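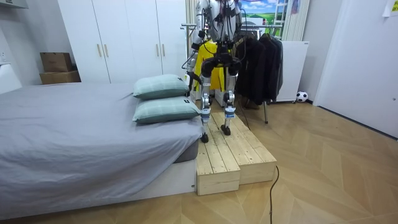
Unit 4. Storage allowances in small bedrooms

Reading: Besson, chapter on room schedules. The worked case is the Curkitz block, 83 units, one bedroom each.

4.1 Hanging space
Allow 600 mm clear depth for a hanging rail. A shallower rail is workable only if garments hang face-out. Jackets set the depth; shirts set the rail length.
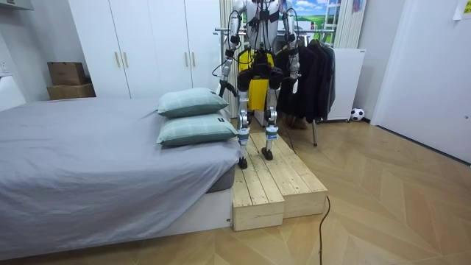
Fig. 4.1 Bedroom with hanging jackets; step platform at the foot of the bed.

4.2 Rail length
Measure the compressed width of each garment on its hanger and add the widths. Add 18 percent for handling clearance. Round up to the next stock length - never down. Seasonal items go in a separate line of the schedule. 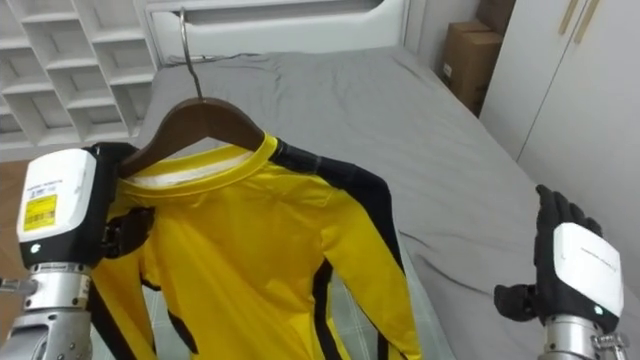

A student in the February section asked whether folded knitwear counts toward rail length. It does not. Enter it under shelf area, at single-stack depth.

4.3 Bed clearance
Keep the access side of the bed free for the full length of the mattress. Drawers under the bed need their own extension depth on top of this. The Zendum schedule combines the two figures; for this course, list them separately. 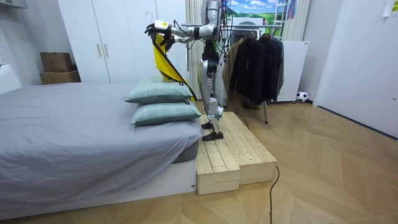 Stuvia objected that separate figures overstate the floor area, as the drawers are closed most of the day. The point is fair for single occupancy. For shared rooms use the larger figure.

Exercise: complete the schedule for unit 252 and submit the rail calculation with it.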